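Show suites and small drawers: an afternoon at the Rangate furnished rooms open day

I went along to the Rangate open day in March because a reader wrote in asking whether "serviced long stay" was worth the money or just a hotel room with the hotel taken out. Fair question. I have been to a lot of these things over the years and I've come home with a lot of tote bags. I had no great hopes for this one and I'll say now that they were mostly met, with one or two surprises.

For anyone who hasn't followed it, Rangate is the building, Plamivov is the outfit that manages the rooms, and Ouellet is the furniture range that the brochure can't stop talking about. There was a fourth name, Plultodberg, on half the signage, and it took me two tries at the front desk to learn that it's the loyalty program. You stay, you collect, you get a late checkout. I asked what the late checkout was worth in dollars and was told it was "a feeling of flexibility". I wrote that down.

They run you through in groups. Ours met in the lobby at 2 p.m. and left the lobby at 2:25. Coffee was supplied, in the sense that there was an urn. Our guide was Cheng-en Kong, who looks after fit-out for Plamivov and who, to his credit, answered most things straight and said so when he didn't know. He'd plainly been told to use the phrase "considered living" and he got through it early, like a man taking a tablet.

The pitch is that every item in the room has been picked for guests who stay weeks at a stretch. The brochure lists 620 "touchpoints" per suite, a touchpoint being anything you might put your hand on. I asked whether a door handle was one touchpoint or two, given that it has an inside and an outside. Cheng-en said he'd wondered about that himself.

We started on the small stuff. Whoever planned the tour clearly thought we'd want to begin with the fittings and save the view for last, and as the view is of a parkade I can see the reasoning.
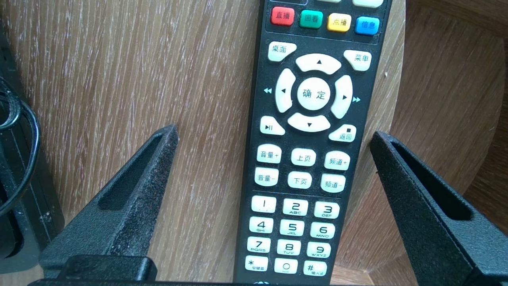 My own test for any furnished room is whether my mother could turn on the news in it without phoning me. She is eighty-one and sharp as a tack, and she has been beaten by more televisions than I can name. So I spent longer than was polite with the remote. The four coloured keys near the top are for live, replay, on demand and info, and the labels are in Chinese, so a guest who doesn't read it is going to be working by arrows and hope. The OK button is at least where you'd expect, in the middle of the ring. I asked if there was an English card to go with it. There's meant to be one in the welcome folder. I went through the welcome folder and found a pizza menu, a fire plan and a second pizza menu.

A fellow in our group who manages rentals in town said the remotes are the first thing to go missing and that he buys them by the box. Cheng-en said they lose a few. He wouldn't say how many, and I don't blame him.

Then the bedside table, which is where the brochure really lets itself go. The Ouellet bedside is described as "a sculptural companion to rest". It is a round table. I'll grant that it's a decent-looking round table, and it isn't one of those floating shelves that holds a phone and half a glass of water. But the brochure gives it a full page and gives the bathroom a third of one, and after seeing the bathroom I understood the proportions.

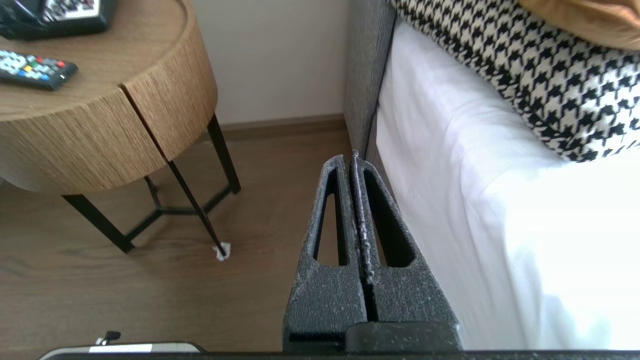

The round bedside on its black metal legs, with the cross-brace underneath.

What bothered me was the floor underneath. Thin legs and a cross-brace look airy in a catalogue, but try getting a vacuum head in there. My sister cleaned motel rooms for years and she can tell you from the doorway how much time a piece of furniture will cost. I texted her a description and she sent back a single word I can't print. Cheng-en's answer was that the tables are light enough to lift out. Maybe so. I doubt anyone with a full floor of rooms to turn over before three is going to lift one out of each.

The round shape is another thing. A round table in a square corner leaves a gap behind it, and things go down that gap. Glasses, charging cables, the book you were reading. On the other hand you don't bark your shin on a corner at two in the morning, and a woman in our group with small grandchildren said that would settle it for her. I've got a scar that agrees with her.

Price came up, as it should. The suite we were shown goes for $2249 a month on a longer lease. There's a deposit of $2000. There is also, further down the sheet and in smaller type, a "furnishings bond", and that's another $2000. I asked what the difference was between a deposit and a furnishings bond. The deposit, it was explained, is against damage to the suite. The bond is against damage to the things in the suite. I asked which one the carpet in the hallway of the suite would come under, and there was a short conference. I'm told someone will email me.

To be fair to them, you get both back if you leave the place in good shape, and the sheet says when you'll get it. I've seen plenty that don't. But that's a lot of money sitting in somebody else's account so that you can sleep next to a sculptural companion.

I'd expected the drawer to be a fake. I have opened, or tried to open, a great many drawer fronts at open days that were glued on for looks, and I've learned to pull gently so as not to embarrass anybody. I was wrong about this one. It's a proper drawer and it's curved to follow the table, which can't be cheap to make.

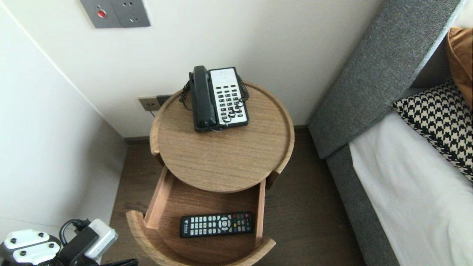 Drawer open, remote inside, telephone on top.

The remote fits lying flat, and that's the best argument I heard all day for the drawer existing. Put it away each morning and you've got your tabletop back. There's a raised rim on the top too, so a pen won't roll off, though it'll also hold a spilled cup of tea very nicely until you find something to mop it up with.

As for how much else you'd get in there, I have my doubts. A curved front eats into your space at both sides. Reading glasses, sure. A paperback, probably. I take a CPAP hose and mask with me when I travel and I wouldn't try it. Long-stay guests bring more junk than overnight guests, that's just how people are, and one shallow drawer per side of the bed is a hotel's idea of storage. The rental fellow thought I was being hard on it. He said most of his tenants keep everything on the floor regardless of what you give them.

I want to put in a good word for the telephone. It's a corded one with proper push buttons and a curly cord, and I had assumed these were all headed for the tip. Cheng-en said they had talked about pulling them out and going over to an app, and that it was older guests who objected. Good for the older guests. I don't want to download something to ask for a towel. The cord does wander over the buttons a fair bit, and I'd want to give it a good untwisting before I tried to dial in the dark. Still, you pick it up and there's a person at the other end, at least until 10 p.m., after which I gather it goes to a call centre.

Power is less good. There's an outlet up on the wall above the table, in a grey plate with a little round red button beside it, and a second outlet low down behind the table with a plug already in it. The high one is handy enough. The low one you'd have to get on your knees for, at my age a two-stage operation. I asked what the red button was for and got two answers from two staff members, so I'll leave it out. Bring an adapter and a long cable. I'd say that about most places. 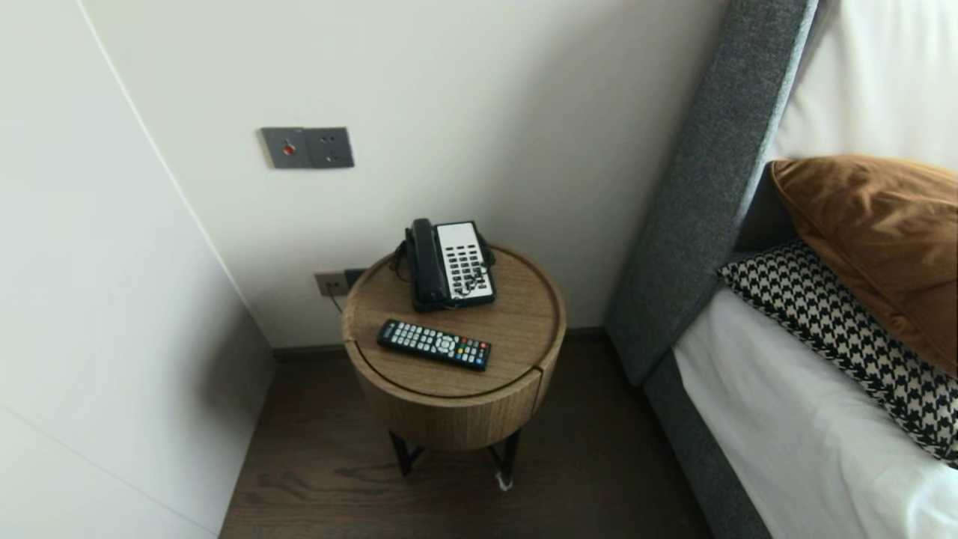

Can you ask for the room without the Ouellet furniture and pay less?
Plamivov will take a request for a partly furnished suite on leases of six months or longer, but the monthly rate stays the same and only the furnishings bond is reduced. Ask for the reduced figure in writing before you sign anything.

I put that one to the desk on the way out on behalf of the reader who got me into this, and the answer above is as near as I could get to what they told me. It strikes me as a poor bargain. If you've got your own bed and dressers you aren't their customer, and they more or less said so.

The rest of the tour I can do quickly. The kitchenette was locked and we looked at it through the glass. The laundry is shared, two floors down, and takes a card you load at the front desk during office hours. The gym has a treadmill facing a wall. There was a draw for a weekend stay and I put my name in, same as everybody, and I haven't heard a thing.

Would I stay there? For a few weeks, between houses or for a work posting, I think I might. The bed is grey and upholstered and looked comfortable, though we weren't invited to test it, and the people running the place seem decent. For half a year at that rate, with both bonds tied up, no. I'd want a second drawer and an English card for the remote, and somebody to take out one of the pizza menus.

Parking for the open day was validated if you remembered to get the stamp before you went down in the elevator. I did not.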